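Poison ivy along the Prosmont trail, how to clean gear?

Posted by Marquez, 24 Jun 2018

I walked the Prosmont trail and brushed through a patch of poison ivy near the Jirnwood end. I washed my legs, but my boots, poles and the dog's leash are sitting in the garage. How long does the oil stay on things, and what takes it off?

sekomum

It stays a long time. I got a rash in January from gloves I had put away in the fall. Dish soap and plenty of water, rubber gloves on, and do the leash first. Wash the dog too.

trailend40

Just leave it all in the sun for a day. Works for me.

jirnwood_walker

Sun won't remove the oil. Wipe the boots with rubbing alcohol, then soap and rinse. Throw out the laces if they're old. For poles, scrub the grips and straps, and go over the shafts twice.

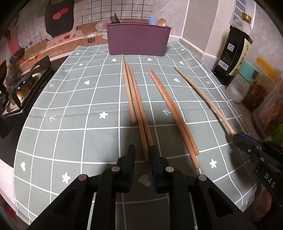 Anything you set down indoors before washing counts as well. I had put my poles on the kitchen counter, so the cloth went through the washer on hot by itself, the one with the white grid and hearts. I washed the wooden chopsticks that were lying on it in dish soap too. The rash on my wrist took up to 8 days to clear, so see a doctor if yours spreads to the face.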